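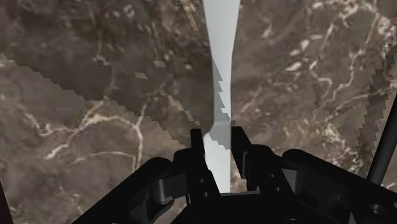

Grasping thin tools in simulation: results from the spring runs

The manipulation group has finished its study of how a simulated arm picks up flat kitchen tools, and the write-up went out to project partners on 14/08/2025. The question was a narrow one. Most of our grasp failures last year came from utensils and similar pieces that lie almost flush with the counter, and we wanted to know how much of that was down to the view from the wrist.

Jad Haddad, who ran the study, trained two versions of the same policy. Both used the same arm, the same parallel gripper and the same set of 3,000 recorded demonstrations. The first version saw only a fixed view of the whole counter. The second also got a view from the wrist, looking out past the fingers. Everything else was held constant, including the training schedule and the random seeds for object placement.

The tests were done in Ikwood, our in-house set of simulated rooms. The kitchen island was dressed with the sort of things that end up on a real one: a spatula, salt shakers, a potted plant, a bronze tripod cup. Other furniture and ornaments were left in the background on purpose. Earlier work on a bare table gave us numbers that fell apart as soon as we added clutter, and we did not want to repeat that.

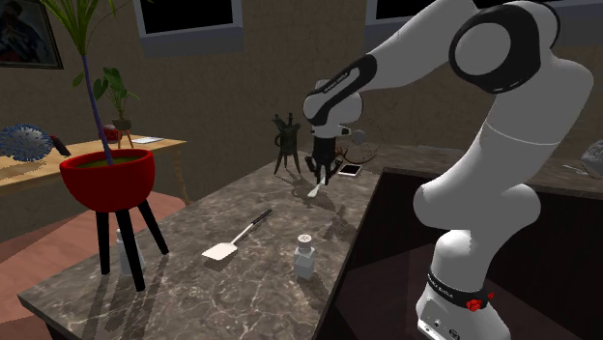
With the fixed view alone, the policy tended to close the gripper a little to one side of a handle and push the tool along the counter. Adding the wrist view cut those misses by nearly 60 percent. Most of the gain came in the last stretch of the approach, when the fingers are already low and the arm itself blocks part of the fixed view. Earlier in the motion the two versions behaved much the same.

The result was weaker for white and pale tools under strong light. Shadow edges in the simulator are coarse – they come out as visible steps on the stone – and we suspect the policy sometimes treats them as part of an object. Jad reran part of the test in April with softer shadows and the misses went down again, but the sample was too small to report as a finding. A full rerun is planned.

We have not tried any of this on hardware yet. The Jendel team has offered time on their arm once the shadow question is settled, and they have asked for the trained weights along with the scene files so they can check our setup first. Partners who want the demonstrations can request them through the Ferkix project page, under simulation data.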